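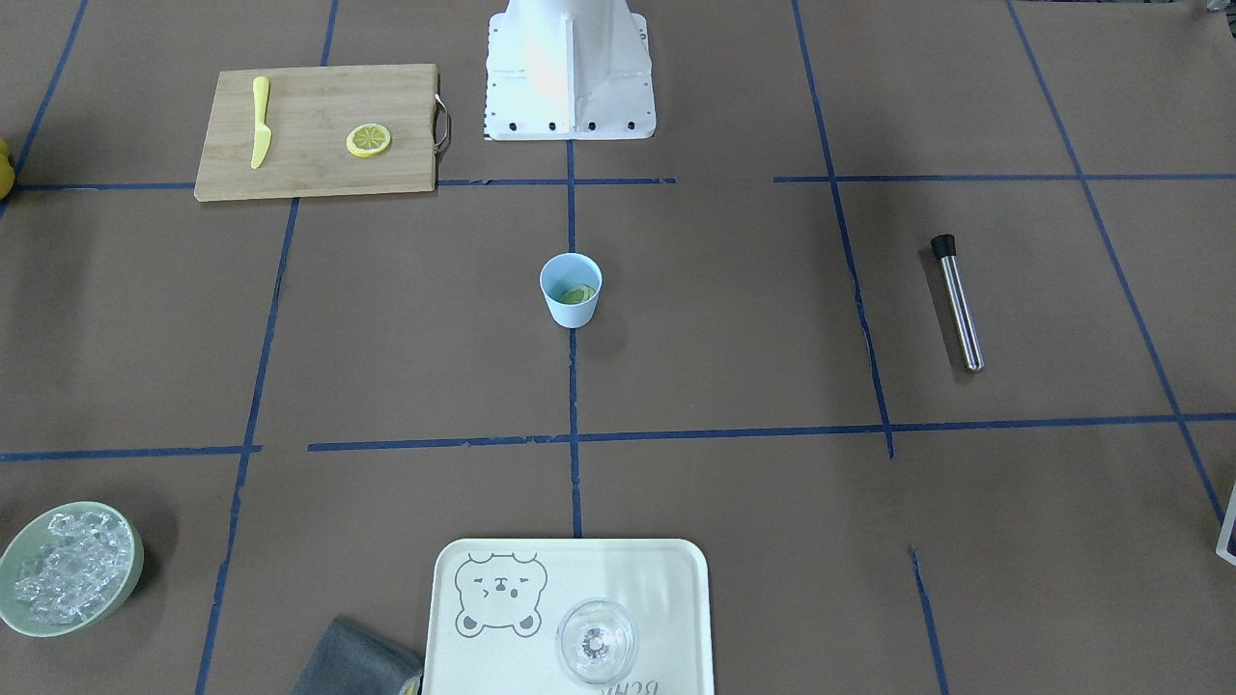 Home Groups Minutes Equipment Bookings Contact

Manipulation bench group, Harham: minutes of the December meeting

2025-12-21 | Natália Sokol

Present: Natália Sokol (chair and minutes), the bench technician, both software engineers, the mechanical engineer, the student on placement. Apologies from the purchasing officer, who sent written comments on item 6.

1. Minutes of the last meeting

The November minutes were agreed with one change. Under the item on controllers, "the Sharifi box dropped the connection" should read "the connection to the Sharifi box was dropped", as the cause had not been found when the minutes were written. See item 4 below.

2. Actions carried over

The spare cable for the wrist camera has been ordered but has not arrived. The technician will ring the supplier.

The bench booking sheet has been moved to the shared calendar. Two people are still writing on the paper sheet by the door. It was agreed to take the paper sheet down.

The written task list for the drinks set was circulated before the meeting and is taken under item 3.

Recalibrating the fixed camera: done, and the new values are in the bench folder. The old values have been kept in case anyone needs to rerun the November recordings.

3. Gripper comparison on the drinks set

The mechanical engineer reported. The comparison is between the gripper we have been using since the bench was built and the Zarnine gripper on loan. Both are being tried on the same items: the cutting board, knife, lemon slice, cup, muddler, bowl of ice and folded cloth. Each gripper gets 15 tries per item, with the item put back by hand between tries.

The old gripper has finished the full list. The Zarnine has finished everything apart from the ice and the cloth.

On the muddler there was little between them. Both picked it up cleanly when it lay more or less in line with the arm, and both had trouble when it had to be turned upright before being lowered into the cup. The Zarnine holds more firmly, and the operators said they felt less need to slow down. The old gripper let the shaft rotate a little in most tries. The metal is smooth and the pads are worn, and the mechanical engineer would like to repeat the muddler tries with new pads before anything is written up. Agreed.

On the lemon slice the old gripper did better. The Zarnine closes with more force than the slice will stand at its lowest setting, and several slices were squashed. One of the software engineers asked whether the lowest setting in the menu is the true lowest or only the lowest the menu shows. The manual does not say. To be asked of Zarnine.

On the knife, results were mixed and depended on which end the operator went for. The task list only says "pick up the knife". It was agreed that the list should say which end. The student will reword it, and the knife tries will be repeated for both grippers so that the two sets match.

The cutting board can be lifted by its metal handle with either gripper. Lifting it by the plain edge was dropped from the list in November and there was no wish to bring it back.

There was some discussion of whether ice should stay in the comparison. The technician's view is that it takes too long to reset and makes the table messy. The software engineers want it kept, as clear objects are the hard case for the cameras and they would like the pictures even if the grasp fails. Kept for now, but it will be done last in any session.

4. Controllers

The dropped connection reported in November has been traced to the network switch under the bench and had nothing to do with the Sharifi controller. The switch has been replaced. The fault has not come back so far.

With that out of the way, the operators tried the Sharifi against our own controller for a full afternoon each. Our own is set to 500 updates a second and the Sharifi was set to match. Operators could not reliably say which one they were using when they were moving slowly. On fast moves two of them noticed a slight overshoot with the Sharifi, mostly when bringing the arm back across the table from the right-hand side. The software engineers think this is a filter setting. They do not want to compare the two any further until it has been looked at, and they will report in the new year.

The emergency stop works the same with both. The technician tested it at the start of each session and signed the sheet.

5. Cameras

The fixed camera was not in question and stays where it is. The item was about the wrist camera, where the choice is between the present one and the Avham unit. The Avham is slightly bigger and needs a different bracket, which the mechanical engineer has made.
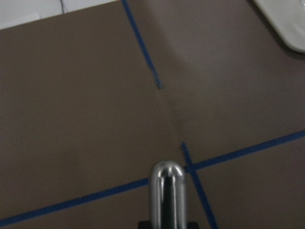
The main worry with any wrist camera on this bench is exposure. The table is dark and matt, and the picture tends to be set by whatever is brightest in it. With a chrome part standing up in the middle of the view, there is a hard bright crescent across the rounded tip and a dark band down its centre, while the tabletop behind stays fairly even, a little lighter towards the top right by the corner of the white object. The software engineers were content with that and said the blue of the tape can still be told from the brown at the darker bottom left. They asked for exposure to be fixed in both cameras for the comparison, as automatic exposure makes the two sets impossible to put side by side. Agreed. The technician will find a value that suits both and write it on the bench card.

Field of view was discussed at some length. The mechanical engineer would like the camera tilted up slightly so that it sees more of the table ahead of the arm. The operators would sooner see the point of contact. The present angle is a compromise and nobody was strongly against it. It was left as it is for this round. If the Avham is chosen the question will be opened again, as its bracket has a slot and can be adjusted without taking it off.

Focus: the present camera has fixed focus and is soft very close up. The Avham can be set, but only through the supplier's own program, which runs on the older laptop. The student has written down the steps. They are in the bench folder.

Table tape. The torn end and the gap in one of the diagonal strips came up. Both wrist cameras pass over it, and the software engineers use the tape lines as a rough check that the arm is where it thinks it is. The places where strips cross are the most useful to them. The technician offered to lay the damaged strip again. It was decided to leave it until the comparison is finished, so that the table stays the same for all recordings, and then to do the whole table in one go. Until then, please do not pull at loose ends or patch them.

6. Costs and loan period

The purchasing officer's comments were read out. The Zarnine loan can be extended once, in writing, and the request has to go in before the present period ends. The Avham was bought outright from the small equipment budget and does not have to go back. The Sharifi is on open loan.

There is no money this year for a second gripper of either kind. If the group wants to change, the old gripper will be kept as the spare. The mechanical engineer pointed out that the mounting plates differ, so a spare is only useful if the adaptor is kept with it. To be labelled and put in the same drawer.

Natália Sokol will ask for the Zarnine extension. The group thinks six more weeks would be enough to finish the list, including the repeated knife and muddler tries.

7. Recording and file names

Some of the recordings from the last round have the gripper name missing. The operator types it in at the start and it is easy to skip. One of the software engineers will make the field compulsory. For the recordings already made, the student will go through them and fill in the name from the session sheet. Where the sheet is blank too, the recording is to be put aside and left out of the comparison.

Operators are reminded to fill in the sheet during the session and not at the end of the day.

8. Any other business

The cloth on the bench is one of the task items and should not be used for wiping up. Paper towels are on the shelf.

The student asked whether the order of the tasks should be changed between operators. At present everyone starts with the muddler. It was felt that this was a fair point and the order will be shuffled from the next round. The software engineers will add it to the start screen.

The heating in the bench room goes off early in the evening. Late sessions should be booked with this in mind.

9. Actions

Natália Sokol: request the loan extension; ask Zarnine about the lowest force setting.
Technician: chase the spare cable; set and note the fixed exposure; take down the paper booking sheet; label the adaptor.
Mechanical engineer: fit new pads to the old gripper and repeat the muddler tries; finish the Zarnine list.
Software engineers: look at the overshoot on the Sharifi; make the gripper name compulsory; add the shuffled order.
Student: reword the knife task; fill in missing gripper names.

Next meeting: first working week of the new year, same room, time to be sent round by email.

Last updated by N. Sokol: correction to item 4, second paragraph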